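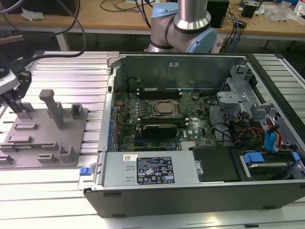 The repair shop on Marko Street has lasted longer than most of the stores around it. Harsh Goel opened it with 2 workbenches and a used cash register, and by September he had 133 old office computers stacked in the back, most of them from firms that were moving out.

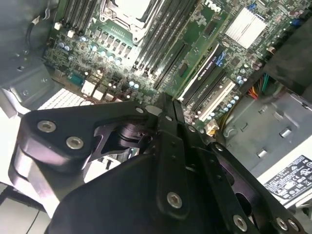 The green motherboard of a Dell workstation.

Goel sells a refurbished desktop for less than a new one costs — schools are his best customers. He pays 400 dollars a month for storage, and the landlord wants 600.

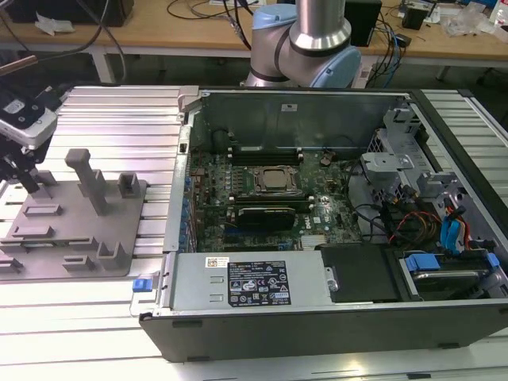
If the rent goes up he will look at Sepúlveda, where his sister keeps a store. Parking is easier there, and the bus stops outside.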